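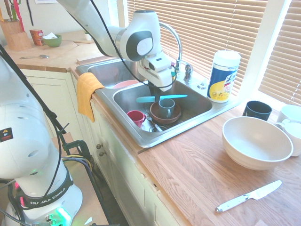
Dishes in the right-hand basin of the sink

Progress report: shared garden tools and lawn care, Flendenton and Stultden
Prepared by Yeison Salazar for Yesenia Ospina, Urrego Fund
Period: March to May

Dear Yesenia,

Please find the report for the second period of the grant. I have followed the same order as in the first report, so that you can compare.

1. Mowers

All the battery mowers from the January order have arrived. The Flendenton shed received its share in March and Stultden in April. The delay for Stultden was caused by the charging shelf, which had to be wired again after the electrician found that the old socket was not grounded. The two gasoline mowers stay in Stultden for the steep bank behind the school, where the grass is too thick for the battery machines before the first cut.

Members borrowed a mower 562 times in this period. Most loans are for one afternoon. We had asked people to return the machine before 6 p.m. so the battery can charge for the next morning, and in general this is respected.

2. Blades and repairs

We sharpened every blade once in April. Three blades were bent by stones and we replaced them. One mower lost its rear wheel and is waiting for the part, which Oritura has promised for June. I have written to them two times about it.

3. Training

In total 28 new members followed the short lesson on safe mowing. It takes 90 minutes and covers the cutting height, cleaning under the deck with the battery removed, and how to mow on a slope. Several persons asked for a second lesson about edging and overseeding. I would like to offer this in September, when the ground is softer and the seed has better chances.

4. Lawns of the public areas

The grass around the Flendenton library was cut too short in early May and a strip along the path became yellow. We have raised the height by one step and left the clippings on the ground. I will look at it again before the next report.

5. Budget

Spending follows the plan, with one exception. The wiring work in Stultden cost $450 and was not foreseen. I propose to take it from the line for fuel, where we use less than expected. Please confirm if you agree with this, and I will correct the table.

6. Next period

- mount the missing wheel
- second sharpening in July
- new sign for the Stultden shed with the opening hours
- prepare the September lesson

The receipts are in the attached folder, sorted by month. The one for the trimmer line is missing and I have requested a copy from the shop.

With kind regards,
Yeison Salazar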